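Oficina > Cadernos > Sala grande > Mobiliário

Início Cadernos Salas Material Contactos

12/6/22, Zoriana Kushnir

Continuação da arrumação do piso de cima. A ideia continua a ser deixar o meio livre e encostar tudo o que é de sentar à parede das janelas. O chão foi lavado ontem com o detergente da Gromex, diluído a 2 por 100. A dose anterior era mais forte e deixava película no mármore. Com esta passei o pano seco duas vezes e chegou. Falta ver as juntas, que nos ladrilhos cinzentos acumulam pó escuro e não saem só com a esfregona.

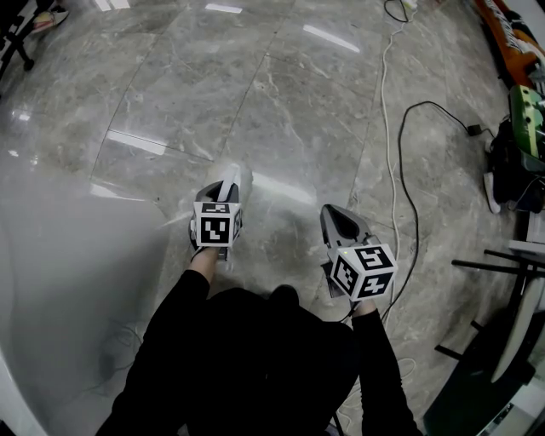 Para as juntas vou experimentar escova macia e água morna numa faixa pequena antes de fazer o resto. Nada de ácido, nem o frasco da Boonyarit que está no armário da limpeza (é para azulejo).

Móveis. O sofá laranja fica ao longo da parede da direita, com a almofada de padrão. A poltrona da mesma cor fica perto, com a mesinha de madeira ao lado. O armário castanho de pés curtos fica a meio por agora. Medi o vão onde o queríamos meter e tem quase 308 cm, portanto cabe, mas tapava a tomada. Pedir feltros à Rostinari para os pés do armário e da mesa pequena antes de os arrastar outra vez.

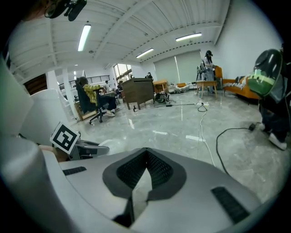
As cadeiras de escritório com rodas são outro assunto. As rodas duras riscam o polido e na Drurkwood já tiveram de mandar repolir uma zona inteira por causa disso. Trocar por rodas de borracha ou pôr um tapete debaixo de cada secretária. Prefiro as rodas, o tapete enrola nos cantos.

Estores: de manhã a meia altura, corridos à tarde quando o sol bate no sofá. O tecido laranja desbota depressa.

Por fazer:
- teste da escova nas juntas
- encomendar feltros
- preço das rodas de borracha
- decidir o sítio do armário até fim de junho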